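1/ Some notes on toaster element resistance, following a question from Melina Tsoukalas about why her replacement element browns one side of the bread and not the other. Mostly numbers. Mute if you don't care about small appliances.

2/ A common two-slot toaster has its heating wire wound on flat mica sheets. Bread sits between them. The center sheet faces both slots, the outer sheets face one slot each. In many designs all of the windings are in series, so the same current goes through every one of them.

3/ Same current means the heat from each sheet depends only on its resistance. If you swap one sheet for a part with lower resistance, that sheet gets cooler and all the others get hotter. People expect the opposite, having learned the rule for parallel loads.

4/ Melina's unit is a Gosling two-slot, rated 800 W. The replacement sheet came from Tirier, listed as compatible. It fits mechanically. The listing gives no resistance value, only a wattage, and a wattage for a single sheet is meaningless unless you also know the voltage across that sheet.

5/ Measure cold, with the plug out of the wall and the lever locked down. On some models the lever won't latch without power, so hold it or clip it. Put the meter across the plug blades. For 800 W at 120 V you want 18 ohms hot, a little less cold.

6/ Nichrome changes resistance by only a few percent between room temperature and working temperature, so the cold reading is good enough for this job. A tungsten lamp is a different matter. Don't carry this method over to lamps.

7/ Then measure each sheet separately. You have to isolate it, or you'll be reading the rest of the circuit through the back door. On the Gosling the sheets are joined with crimped tabs. Do not solder them. Ordinary solder melts well below the temperature those tabs reach.
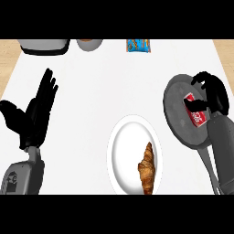 8/ Subtract your meter lead resistance. Touch the probes together, write down what you get, take it off every reading. My cheap leads read 0.3 ohms. On a sheet of a few ohms that is a large error.

9/ Her results: the old outer sheet on the good side reads 4.5 ohms. The Tirier sheet reads 3. Total current went up slightly, the new sheet puts out less heat than its twin, and the bread on that side stays pale. Fully explained by the parts. The timer is fine.

10/ Loukia Ververidis asked whether you could turn the dial up to compensate. You can, but the dial only sets time. The ratio between the two sides stays where it is. You get one pale side and one burned side.

11/ She also asked about wire spacing. Fair point. Two sheets with equal resistance can still brown differently if one has its turns bunched toward the top. Usually the turns are closer together near the bottom on purpose, as rising air keeps the lower part cooler.

12/ For anyone who wants to check the pattern: use plain white sandwich bread, same loaf, same thickness, middle slices. Let the toaster cool fully between runs. A warm start shortens the cycle on bimetal timers and you'll end up comparing two different things.

13/ Melina sent the sheet back on Tuesday and has ordered one from Clandby, who do print the resistance on the packet. Tolerance is stated as 5 percent, fine for bread.

14/ Correction to 5: the 18 ohm figure is for 120 V only. At 230 V an 800 W toaster should read 66 ohms. Thanks to the two people who wrote in.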